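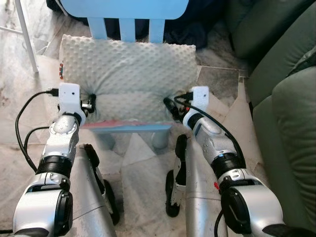 Small Seats: A Report on Cushions for Children's Chairs

Mei Van Dusen and Elínborg Laxdal
Home and Interior Studies, spring term
Handed in Tuesday, April 16, 2019

1. What we set out to do

Our assignment was to pick an object in a home that people stop seeing and look at it properly for a term. Elínborg wanted door hinges. I wanted lunch. We settled on the child's chair, and then on the cushion that goes on it, a subject our classmates greeted with the respect you would expect.

The working title was Project Elora, after the street where we had our first argument about it. The question was simple enough: what makes a cushion stay put on a small hard seat, and does anyone under the age of six care?

2. The chair

We worked with a light blue child's chair, painted, with three vertical slats in the back. It has a pink-red band along the top of the front edge of the seat, which we spent far too long discussing. Mei thinks it is cheerful. Elínborg thinks it makes every cushion look like the wrong cushion.

The slats matter more than the colors. A cushion with ties needs something to be tied to, and a chair with a solid back gives you nothing. Slats give you three chances to tie a bow that a four-year-old will undo before you have stood up.

3. The cushion

Our main test cushion was white and rectangular, in a soft fabric with raised dots and a small tag near one side in red, green and white. White is a brave choice for anything that lives within reach of jam. The dots were popular. Most of the children we watched at the Brollivbridge play group patted them before sitting down, and one boy declined to sit at all and patted them for the whole of snack time.

The tag was even more popular. We had planned to cut it off and were talked out of it by a girl who held on to it like a bus strap.

4. Staying put

We placed the cushion flat and square on the seat, let a child sit down and get up as they pleased, and wrote down where the cushion ended up. Over the term we logged 92 sittings. In 9 of them the cushion finished on the floor. In the rest it had moved forward, turned a little, or been carried off to be a boat.

Sliding forward was the usual trouble. Children don't lower themselves onto a chair so much as arrive at it from one side, and the cushion goes with them. A square of rubber mesh under it helped a good deal. Ties helped until they were noticed.

Smoothing the cushion afterward was our job. Pinch it by the sides and the cloth gathers into folds, so we ended up lifting it off, shaking it and starting again.

5. What we would change

We asked to borrow a second chair, the Triso, from the Þorgeirsson workshop, and it came after the play group had closed for the break. It is a very nice chair. We have both sat on it.

With more time we would try a darker cover and a longer tag. Elínborg still has the hinge notes if anyone is interested.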